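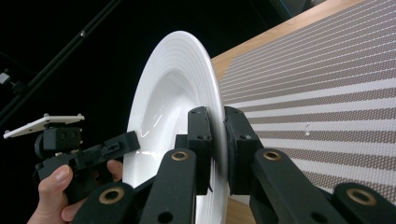
手持夹爪工位的安装与日常维护

作者:Aurélien Poulain
更新:2026年8月24日

这份说明写给第一次使用 Vukari 工位的同事。工位由一张桌子、两把手持夹爪和它们的线缆组成。操作的人双手各握一把夹爪,完成摆放盘子一类的桌面动作。中文不是我的母语,如果有哪一句写得不清楚,请告诉我,我会修改。

原来的说明由 Nicanor Tlapale 在二月写成,当时夹爪还用旧的指垫。现在的指垫拆装方法不同,所以第二步完全重写了,其他步骤只有小的改动。

需要准备的东西

内六角扳手一套
无绒布和少量异丙醇
轻质润滑油,带细针头的瓶子
地面用的深色胶带
平整、边缘没有缺口的瓷盘一个

第一步:断开连接

先在软件里停止记录,然后再拔线。请握住插头,不要拉线。两把夹爪的线看起来一样,拔下以前请各贴一个标签,写“左”和“右”。如果装反了,软件不会报警,但是左右手的数据会互换。这种错误要到很后面才能发现,Teodoro Chávez 曾经因此重新做了整整一个下午的记录。

第二步:检查指垫和连杆

把夹爪平放在布上,指垫朝上。每个指垫靠近上边的地方有小螺丝孔。用扳手轻轻试一下螺丝,有松动就拧紧,感觉到阻力时就停下。指垫表面用布蘸异丙醇擦干净,等它干透再使用。

连杆的转轴处装有黄铜色的衬套。请慢慢地张开和闭合夹爪,同时用另一只手的手指轻轻按住连杆。正常的时候只感到均匀的阻力。如果有“咔”的一下,或者连杆可以左右晃动,请先检查转轴,不要马上加油。

需要加油时,每个衬套只加一小滴。多余的油必须擦掉,它会流到指垫上,盘子就夹不稳。加油以后把夹爪空着开合100次,再擦一遍。

第三步:检查标记板

每把夹爪上都固定着白色标记板,相机靠板上的深色圆点来计算夹爪的位置。圆点上不可以有指纹或者胶的痕迹。擦的时候用干布,异丙醇可能使圆点褪色。

标记板的固定件也要检查。用两根手指捏住板的边,向上下方向轻推,板不应该动。如果拆下过标记板,哪怕装回去以后看起来位置相同,也必须重新做标定。

第四步:摆正桌子,整理线缆

桌子的位置由胶带确定。移动过桌子以后,请按照地上的标记放回原位,再把桌角重新固定。胶带的边翘起来时要整条换掉,不要在旧胶带上面再贴一层。

带横条纹的垫子放在桌子的远端,左右居中,条纹与桌子的长边平行。靠近操作者的一边要留出空位,盘子从这里开始移动。

线从夹爪下面出来以后,要留出一个自然的弯。弯太小,手腕转动时会被线拉住;线太长,又会碰到桌面上的物体。我们用的余量是22厘米左右,对个子比较高的同事也足够。地面上的长线沿着桌子旁边走,不要从人站的位置穿过。 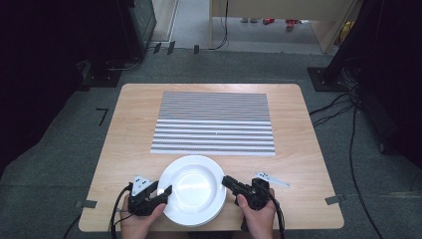

第五步:用盘子做试夹

插好两根线,打开软件,确认左右两个通道都有信号。把盘子放在桌子近端,然后这样做:

双手握住夹爪,把两边的爪尖慢慢靠到盘子的边缘,暂时不用力。
看软件里的两个开口数值。静止时数值应该稳定,如果一直跳动,请重新插线。
用一把夹爪夹住盘子的边,把盘子竖起来,高度不要超过垫子上方一个手掌。
保持一会儿,观察盘子有没有向下滑。
慢慢放回桌面,换另一把夹爪再做一遍。

左右各做12次。盘子如果滑动,多数情况是指垫上还有油,请回到第二步再擦。如果盘子不滑,但是总向同一个方向转,说明两个指垫不平行,需要松开螺丝重新对齐。

第六步:填写记录

在 Palik 表格里写下夹爪编号、做过的操作和更换的零件。编号要写完整,例如1223,不要只写最后两位,因为库房里有尾号相同的夹爪。

常见问题

开口数值在完全闭合时不是零
先看指垫之间有没有灰尘或者胶带的碎片。清洁以后还是这样,请在软件里做一次零点设置。做的时候夹爪必须是空的。

软件偶尔找不到其中一块标记板
常见的原因是反光,或者手的位置太高,挡住了圆点。请把拇指放低一点,贴着握把。灯的角度可以调,相机的角度请不要动。

闭合时有摩擦的声音
检查线有没有碰到连杆。如果没有碰到,请把夹爪交给 Crescencio Valdovinos,由他拆开转轴。连杆的垫片很薄,容易装错顺序,所以请不要自己拆。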